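Why Do Shops Have Signs? A Guide for Curious Kids

Next time you walk down a busy street with a grown-up, try a little game. Look at every shop you pass and see whether you can tell what it sells before you look through the window. I bet you'll be very good at it! You might spot a giant pretzel hanging over a bakery door, or a pair of glasses as wide as a bathtub on the front of the eye doctor's office. Those are shop signs, and they have been doing their job for a very long time – much longer than cars or light bulbs or even pencils with erasers on them.

Long ago, most people in a town couldn't read. Books were expensive, and lots of children never went to school at all. So if you were a shoemaker and you painted the word SHOES over your door, many of the people walking by would see only a row of squiggles. What could you do? Well, you could hang up a big wooden boot. Everybody knows what a boot is, whether they can read or not (even a toddler knows that one). A locksmith might hang up a key, and a barber would put out a striped pole, which you can still see outside some barber shops today.

In the old market town of Widcombe, the story goes that there were once so many hanging signs on the main street that people on tall horses had to duck. On windy nights the whole street creaked and squeaked, and I like to imagine the children lying in bed and knowing each sign by its own special squeak. 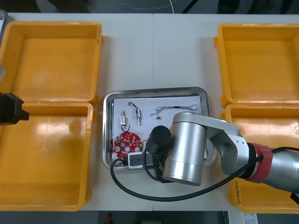
As more and more people learned to read, signs began to change. Shop owners started using words, and then they had a new puzzle to solve: how do you make words easy to read from across the street? You can try this one at home. Write your name on a piece of paper with a thin yellow crayon, and then write it again with a thick black marker. Tape the paper to a wall, take 20 steps back (go out in the hallway if you need to), and see which one you can still read. The black one wins by a mile, doesn't it? Sign makers call this difference between the light and dark parts "contrast," and they think about it all day long.

Zlatko Stoyanova has been painting signs by hand for 40 years, and he has a trick he teaches to everyone who comes to learn from him. When a sign is nearly finished, he walks across the road, squints until his eyes are almost shut, and looks back. If the big shapes still make sense through the squint, he goes back and finishes the small parts. If they don't, he picks up the brush and starts fixing. "Most people fill up all the space," he says. "I tell them, leave some room for the letters to breathe."

Letters don't really breathe, of course. He means that the plain space around a word helps your eye find it. Think of a toy on a crowded shelf and the very same toy sitting all by itself on the rug. You'd find the one on the rug first!

Colors have jobs, too. Red is good at shouting, so you'll often see it on the word SALE. Green makes many people think of plants and vegetables, and blue can feel calm and cool. There's no rule about it, though. A flower shop can have a purple sign if it wants one, and a bookstore called Jasance, where I used to spend my Saturdays, had a bright orange sign that you could see all the way from the bus stop.

Then there are signs that light up. Some have lamps shining on them from the outside, and others have lights tucked inside, so the letters glow. Jörg Albers makes the second kind in his workshop, and the biggest one he ever built, for a movie theater in Vimberg, used 639 tiny lights. Each one had to be checked before the sign went up, and I'm sure you can guess that it took him a good long while.

Would you like to make a sign of your own? Pick a pretend shop first – maybe a pet hotel, or a store that only sells soup. Draw one big picture that tells people what you sell, and add the name in large, dark letters. Then hang it on your bedroom door, walk to the other end of the hall, and squint at it.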